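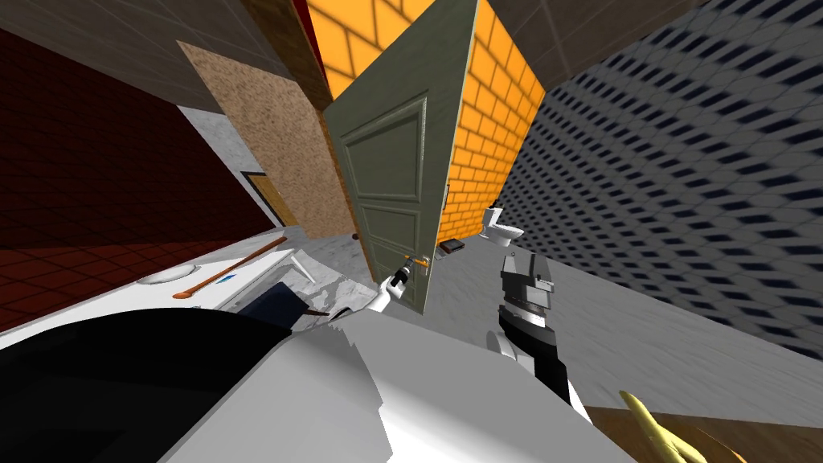

Door practice in the Cosberg bathroom, left gripper on the handle.

I've been running the Plidis home simulator since October, and I finally feel like I know it well enough to say something useful. Short version: I like it a lot, but I'd wait for a sale on the room packs.

What you get is a two-armed robot and a stack of rooms to turn it loose in. Doors are what sold me. The lever handles are small and fussy, the way they are in real houses, and you have to get the fingers properly around them before you do anything else. My first evening I managed 2 clean openings in 40 tries (I was so proud of those two!). Last weekend I got 98 in a row before I botched one by rushing the approach.

The rooms come in packs. Etim is kitchens and it's pretty plain. Cosberg is the bathroom set, and whoever picked the colors had a great time: sage green door, orange-yellow brick, navy diamond tiles, maroon tiles, all in one room. I love it, my wife says it gives her a headache. The loud walls are also a decent test if you're training from the robot's own view, and my door policy fell apart in there the first time I tried it.

Gripes, then. Edges on the arms can look jagged, and going up to 1024 on the render size made my poor desktop crawl. The manual has one thin page on using both arms together. I also tried Drirnach, which loads faster and costs less, but its doors feel like they're on a spring and I went back after a week.

Support answered my one email the next day, and the fix worked. Four stars from me, and I'd bump it up if they'd rewrite that manual.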